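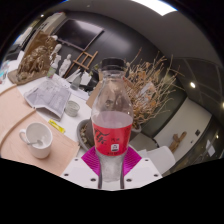
Galang felt that the home language survey was where most of the trouble began, and he told us so within a few minutes of our sitting down together. Families were handed the form in March, along with a good many others, and were asked which language the child "mainly" spoke, a word that leaves very little room for a household where three are in daily use. We heard much the same, in gentler terms, from parents at both Prarnmont and Brellport, and we are grateful to them for being so patient with our questions.

4.2 Returns and follow-up

Of the 294 surveys sent home, 278 came back, a far better return than we had dared to hope for (the office staff at Prarnmont deserve a great deal of the credit, having telephoned families well into the evening). Where a parent had named more than one language, we set the form aside and arranged a short talk with the family, usually on a Thursday after school, with an interpreter present if they wished.
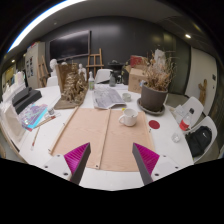

Figure 3. Table at Brellport.

These talks were slower than the form, of course, but they told us a good deal more. Several children recorded as speaking only English at home turned out to read quite happily with a grandparent in another language, and their class teachers had known nothing of it. Sebastian, who led the talks at Brellport, has suggested that schools keep one open question on the form and let families write as much or as little as they like. We tried this wording with a small group in the Policarpio reading scheme, and the answers were fuller and rather more cheerful to read. Whether it would work as well across a district of 900 pupils or more is a matter we return to in Section 5.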